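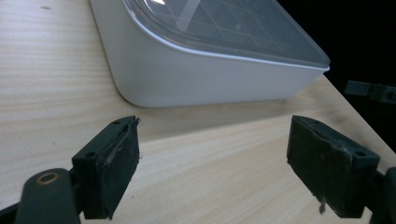
Skediment Puts a Lid on the Junk Drawer

CLERKUNHAM, October – Skediment, maker of storage goods for people who own too many small things, today announced the Abreu, a white plastic compartment box with a smoky see-through lid. It goes on sale this month through Gamemstead stores and mail order.

The box has 15 square cells in three rows of five. The company admits that most customers will have 16 kinds of small thing, and suggests they make a hard choice.
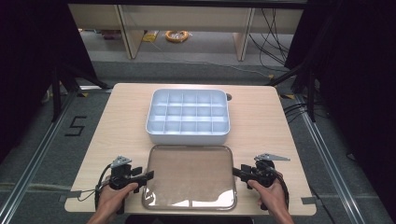

By the Skediment Press Office
Clerkunham

The Abreu was developed after the company asked 200 households to empty one kitchen drawer onto a table. The results included dead batteries, keys to former homes and, in one case, a coin dated 1789 that the owner had been using to open paint cans. Few of those surveyed could name everything in the pile. Most put it all back.

"We can't make anyone throw out a button," the company said in a statement. "We can give the button a room of its own."
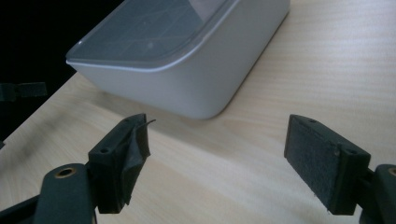
Labels are not included. Skediment tried them on an early version and found that testers spent an evening writing them and then put the screws in with the stamps anyway. The finished box relies on its lid, tinted gray but clear enough that the grid still shows faintly with the cover on. Softly rounded corners should also be kinder to anyone reaching into the back of a cupboard in the dark.

Store samples and price lists are available from the Skediment press office, mornings only.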